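Ingrid Pruitt
@ingridpruitt
August 15, 2020

Thread on how we've been gathering grasp examples in simulation for the bin picking model. A few people asked after my last post in June, so I'm putting it in one place.
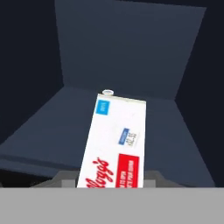 How many examples do you need before the thing learns anything useful?

For one object in one kind of bin, we start to see sensible behavior at around 100 good grasps. Before that it mostly drives at the middle of the bin and closes. A new shape needs its own set, and a flat box teaches it very little about a bottle.

2/ The setup is called Matine. It's a simulator wrapper we wrote in-house, plus a small tool for driving the arm by hand. A person steers, closes the gripper, lifts, and presses a key to keep the episode or throw it out.

3/ The current set has 798 kept episodes. The target is 1,000. I'd like to be done before we change the gripper model again, because the last change cost us everything we had recorded up to then.

4/ Objects are scanned household goods. The cereal box with the Kellogg's logo is one of the ones I use for checking a new build. It's tall, it has two wide sides and two narrow ones, and if the contact settings are off you find out on the first lift.

5/ Scans are not pretty up close. Small print goes soft and you can't read it. I spent a week worrying about this and then stopped. We train on small images anyway, and by the time they're shrunk the print is gone no matter how good the scan was.

6/ The bin is plain on purpose. Flat color panels, no texture. We record with the plain one first and swap in textures and lighting afterward by replaying the same arm motions. One recorded episode gives us 30 rendered versions. Replays are cheap. Driving time is not.

7/ That only works if you save the full state at every step: joint positions, object pose, gripper command. If you only save the video you can't re-render. We did it the wrong way at first and have a folder of clips we can't do much with.

8/ What counts as a good grasp, for us:
Object is held by both fingers.
It stays held through the lift and a short shake.
Nothing passed through anything else.
The driver didn't stop halfway to think.

9/ The last one causes the most arguments. Peixoto, the team we share the training code with, keeps the pauses in. Their view is that the model should see people hesitate. When we kept them in, ours learned to hover over the bin and wait. We cut them now. They still keep theirs, and their arm is slower than ours but drops less. I don't have a good answer.

10/ Failed grasps go in a separate folder. We don't train the main policy on them. They're used for a small yes/no model that looks at the camera view after closing and guesses if the grasp will hold. It needs both kinds, and the failures are harder to get because people who drive every day stop failing.

11/ So for failures we have new drivers do their first sessions with the keep key turned off. Everything gets saved, then sorted later. A new driver gives you plenty of bad grasps in the first hour and very few by the third.

12/ Someone asked about start positions. Object pose is random inside the bin, with a margin from the walls. We removed the margin for one batch and the drivers hated it. Boxes flat against a wall can't be picked from the side with this gripper, so the only thing we recorded was people giving up.

13/ Storage: we write one file per episode and a plain text index with the object name, the driver's initials, the build number and the result. Orkico's loader reads the index directly. If you're starting out, put the build number in from the first day.

14/ Real arm results are next. The Grotdale cell has the same bin size and nearly the same camera height. I expect the first runs to be poor, mostly from friction. Cardboard in the simulator grips better than cardboard does on a bench, and I've already lowered it twice.

15/ Replies to the usual questions. The driving tool uses a game controller. Keyboard works but the motions come out in steps and you can see it in the trained policy. We don't have a release date for the data. The scans are licensed to us and I need to check what we can pass on.

16/ I'll add to this thread when the set is finished. If you record grasps by hand and have a rule for pauses that works, please reply with it.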